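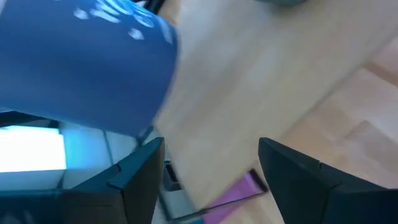

Blue with the white marks, over the light wood table.

August 2026, Thursday

Decoration on cups, continued. I write this in the evening, so the order of things may be not exactly the order in which they were done.

The question from last week is still open: how near to the rim can the white decoration go before it makes trouble. Momville want the marks high, because their cups are stored on a shelf at eye level and they like to see the pattern from across the counter. I understand the wish. But a mark near the lip is touched by the mouth, by the spoon and by the neighbor cup on the drying rack, and I am not willing to put it there only because it looks nice.

Work of the morning. I took the blue test cups out of the box and washed them with warm water and plain soap. No alcohol this time. In March I cleaned with alcohol and touched the cups afterwards with my fingers, and we had small empty places in the white where it did not hold. I blamed the color for two weeks. It was my fingers. Now I keep one hand inside the cup and do not touch the outer wall at all. It is slower, but one gets used to it.

The white is the Grevimitz paste, thinned a little. The jar from the back shelf had a skin on top, so I took the skin off and stirred from the bottom before I used it. Please do not stir the skin into the paste, it comes back as small hard grains and then the brush leaves a scratch in the middle of the stroke. I used the old short brush for the dabs and the narrow flat one for the strokes. The short brush is losing hair again. I removed one hair from the wet decoration with a needle and the hole closed by itself.

About the pattern. The small irregular marks are much more friendly to work with than the straight band we tried for Menora. With a band, every tremble of the hand is visible. With the dabs, one that is too fat or sits a little crooked only looks like one more dab. The difficulty is different - after some time my hand wants to make all of them the same, and then the cup becomes stiff, like a printed napkin. It helped to turn the cup after each mark and not look at the previous one. Cúc also suggested to begin on the side away from the handle, so that the tired marks end up near the handle where fewer people look. I tried this on the second cup and I will continue so.

I marked the upper limit with soft pencil. The first cup got the limit at 3 mm under the rim, the next one at 4 mm. On paper this is nothing. On the cup it is a clear difference, and the lower one looks calmer to my eye. I did not tell Cúc which was which and she also chose the lower one, but she said she would accept both.

Drying was on the light wood table by the window. I like to judge the blue there and not on the gray bench. On gray the color goes dull and one is tempted to add more white to make it alive. On the pale wood it looks more like it will look in a house. The daylight changed after lunch, and with the lamp the white became slightly yellow, so all notes on color are from the morning only.

The table itself needs attention. There is a rough place near the front corner, from the day when somebody put down the wet clamp. I sanded with 400 paper along the grain, only lightly, and wiped with a dry cloth. It is smooth enough for the hand, but I would like to oil it again when there is no work standing there. Please use the cork mats for everything with water in it. They are in the drawer under the scale, not in the sink cupboard any more.

Rub test, afternoon. Damp cloth, then the rough side of the sponge, on the two older cups which have been cured since last week. The cloth did nothing. With the sponge, one mark close to the rim lost its thin end, where the brush had lifted off. The thick marks stayed. So perhaps the height is only half of the question, and the other half is how I finish the stroke. I should lift the brush more quickly and not drag it. I will test short finishes and long finishes at the same height, otherwise we will not know which of the two was guilty.

Lương called about the new cups. They have the same blue under the order number 756, but he could not say if it is the same batch as ours. I asked him to send one first and keep the rest. If the blue is even a little greener, the Momville set must be made complete from one batch.

For next time:
Ask Momville if 4 mm is acceptable. Send them one cup, not a photo.
Short and long finishes, same height, same jar.
New short brush.
Oil the table in the evening, windows open.
Write the curing date under each cup in pencil. I forgot it on one and it cannot be used for the comparison.

The lid of the white jar is stiff, close it with the cloth.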